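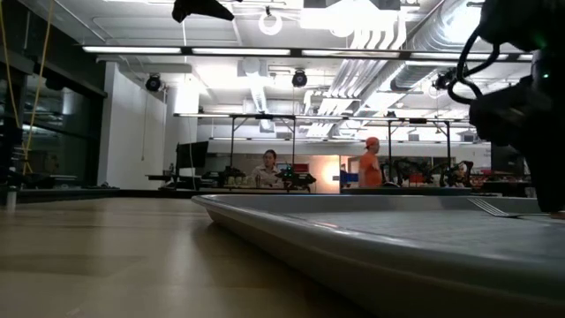 Workshop notebook, 07/01/2024

Back on the boats for the Plistia lagoon ride, and I'm happy to say it was a good long day, even if we didn't get as far down the list as I'd hoped. The park wants the ride open again in September, so I'm trying to write things down properly this time (last winter's pages are mostly arrows and coffee rings, and I paid for that this morning when I went hunting for the old trough measurements).

We started with the dispatch timing at the loading dock. I walked the whole queue first, through the market courtyard and down the ramp, just to feel how a guest comes into it, and I have to say the courtyard is still my favorite spot in the park, with the lanterns low and the water noise coming up from below. Then I rode boat 8 around with the stopwatch. It took 173 seconds from the dock to the volcano room, and then it sat there bumping the boat ahead, the same old complaint from guests. The second lap was no better. My feeling is that the flow is fine and the release gate is letting boats go too close together.
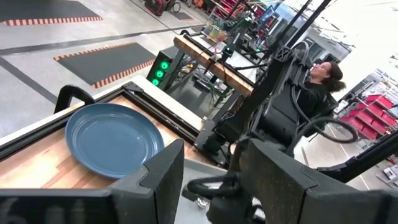
Release gate

The gate controller is still the Clulik box we put in when the dock was rebuilt. I opened up the spacing a little, ran a few empty boats, and the bumping at the volcano mostly went away, though I'd like to see it with full boats before I get excited. Weight changes everything in that trough. Please leave the setting alone until we've had a loaded test, even if the line of boats looks lazy from the dock! It's meant to look a bit lazy.

We're planning on 1225 guests an hour. I'd take a few less if it means people aren't parked in front of the same singing parrot for half the song.
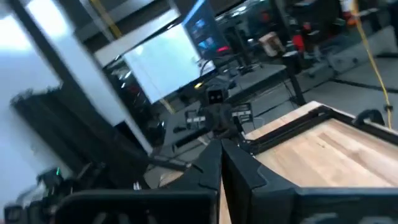

Do we need to drain the trough to change the guide wheels?
Only for the wheels in the fixed channel past the waterfall. The ones on the boats can be done at the maintenance dock with the water up, one boat at a time.

The guide wheels from Rathjen came in, 82 of them, in softer rubber than the last lot. I put a set on boat 8 and it was lovely and quiet around the first bend, so quiet that I could hear a speaker buzzing in the fishing village. That's a new job for the list, I'm afraid. It could be the speaker or the little Plonar amp behind the net rack, and I'd swap the amp first because it's so much easier to get at.

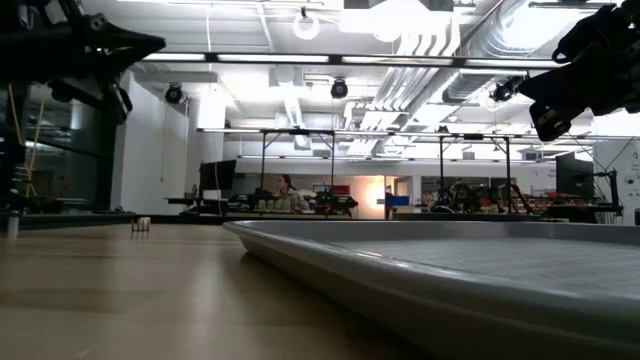
Gray tray on the wooden table.

Still open: loaded test with the new spacing, wheels on the rest of the boats, the buzz in the village, and the loose plank on the unload side that I keep stepping over. I also promised the night crew a fresh copy of the trough drawing, with the depth by the waterfall corrected. My marked-up one is in the flat drawer, second from the top.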